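Brirkumel Adult Hockey: Frequently Asked Questions

Last updated 13 October 2020

Who can play in the league?

Any person who is 17 years old or older on the day of the first game. Players under 18 need a signature from a parent. We have women and men on all teams, and there is no separate draft for them.

I have never played hockey. Is it possible to join?

Yes, but please begin with the learn-to-play course, which starts again in March. You must be able to stop on both sides and skate backward before you are placed on a team. It does not have to be beautiful. Tùng Phan runs the course and he decides together with you when you are ready. If you can already skate well from figure skating or from inline, write this on your form and we will invite you to one practice to see.

How do I register?

Registration is done in Workelari. Make an account, choose "Brirkumel Adult" and fill in all the fields with a star. The system does not save half-finished forms, so have your insurance number with you when you start. Goalies choose the goalie form. It is a different form and it has a lower fee.

What does the season cost?

The full season is 589 dollars for a skater. You can pay everything at once or in three equal parts. The fee covers ice time, referees, the jersey and the timekeeper. It does not cover your equipment, your insurance or the summer games.

Can I get my money back if I am injured?

If the injury happens before the second half of the season and you send us a note from a doctor, we return the part for the games you will miss. After that point we can only move you to the reserve list for next season, without a new registration fee. We do not return money because of a changed work schedule. We are sorry about this, but the ice is paid in advance.

Where are the games?

All league games are on the small rink at Beltel. The large rink belongs to the youth club in the evenings, so please do not go on it even when it looks free. Parking is behind the building. The front door closes when the last game has started, and then you must use the side door near the skate sharpening.

Which equipment is required?

Helmet with cage or full visor, mouth guard, neck guard, shoulder pads, elbow pads, gloves, hockey pants, shin guards, skates and stick. A half visor is not accepted in our league, also not for players who had one in another league. The referee checks before the game and he can send you off the ice until it is corrected.

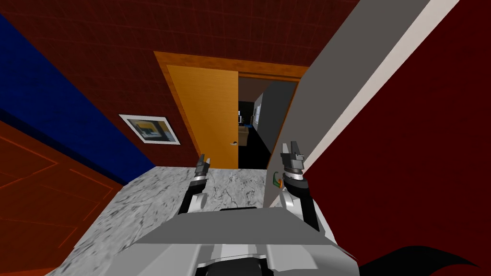
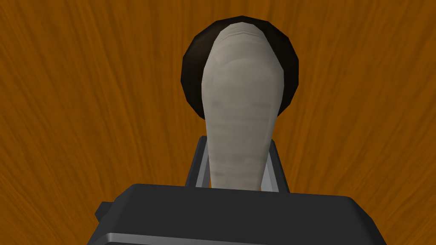
Do I need to bring my own pucks?

For games, no, the league supplies them and the timekeeper keeps them in a freezer until the warm-up. For practice, each team brings its own bag. Please buy only the regular size and weight. New players sometimes buy whatever is cheapest on the internet, and a thing can be round, flat and nearly black, and still be wrong for the ice if it does not have the correct weight. Training pucks in orange are heavier and are allowed only for stickhandling, never for shots on a goalie. Write your team name on your pucks with a silver marker or they will go home with another team.

How are the teams made?

You can register as a full team, as a pair of friends or alone. Single players are placed after the evaluation skate. We try to keep the teams equal, and we move players between teams only before the third game. After this the rosters are locked, with exception for goalies.

Is body checking allowed?

No. Contact happens, and two players can want the same place on the ice, but to hit someone on purpose is a minor penalty at minimum. Slap shots are allowed in Division 2 and not allowed in Division 3. A player who gets 3 penalties in one game must leave that game.

What if our goalie cannot come?

Write to the reserve goalie list as early as you can. The visiting goalie plays for free and the team does not pay anything either. If no one is available, you play with an extra skater, and the other team may not shoot from behind the red line.

What is the Lý Cup?

It is our playoff. All teams take part, also the last one in the table. The first round is one game, and the final is best of three. You need to have played in at least two regular games to be on the cup roster. This rule is checked on the game sheets, so look that your jersey number is correct when you sign.

Can my family watch?

At the moment only one guest for each player, and the guest must be on the list at the door before warm-up. The stands are cold also in spring. Glass bottles are not permitted in the building.

The changing rooms are closed. Where do I change?

Come dressed as much as possible and put on skates and helmet on the benches along the short side. The showers stay closed until Beltel gives us another message, and we will write it on this page.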